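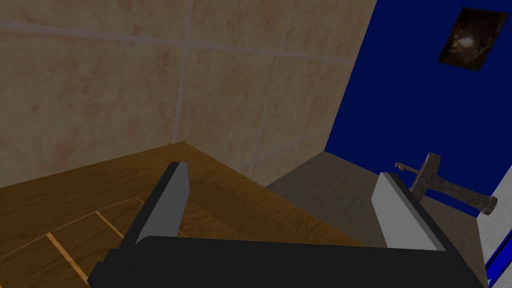

Grundoreo Hard Oil for Wood Counters and Tabletops

Sold by Bekent, Iludthorpe
Size: 400 ml can
Finish: satin, clear
Item status: in stock

We carry 4 wood finishes and this is the only one I would put on my own counter, which should not be read as love. Most counter oils are sold on promises. The can for this one says "lifetime beauty," and I have asked the maker whose lifetime they mean. No answer yet.

What it does is soak in, darken the wood a shade, and slow down water and grease. It will not stop a wine glass from leaving a ring if you leave it sitting overnight. It will not fill scratches. If a finish claims to do both, read the small print on the back, and if there isn't any, put it back on the shelf.

What about "food safe"?
The label says food safe once cured. Cured is the word that matters. Give it the full time printed on the can before you roll dough on it, and longer in a cold kitchen. The can also says "dry in hours." Dry to the touch, maybe. I wouldn't set a toaster on it that evening.

"A recipe unchanged since 1954"
So the maker tells us. I can't check that, and I don't see why an old recipe would be a good one. Judge it by a test patch on the underside.

How to put it on
Sand with the grain and wipe off every bit of dust. Brush or rag on a thin coat. Wait fifteen minutes, then wipe off whatever is still sitting on top. People skip the wiping, get a sticky counter, and write to us. Second coat the next day. A third is up to you; I can't see the difference.

Lay used rags out flat outdoors until they are stiff. Oily rags in a pile can catch fire. That warning I do believe.

Not for
Laminate, stone, or wood that already has varnish on it. The oil can't get in and will just smear.

Compared with Odoi Counter Wax
Odoi smells nicer and goes on faster. It also needed redoing by April on the counter in our shop, which gets wiped down all day long. Fine for a side table.

We also list a 1000 ml can. Unless you have a very long counter, buy the small one, as opened cans skin over.

Questions about an odd or old surface can go to Kwadwo Antwi at the finishes desk. Bring an offcut if you have one.

Page last checked 14/10/2021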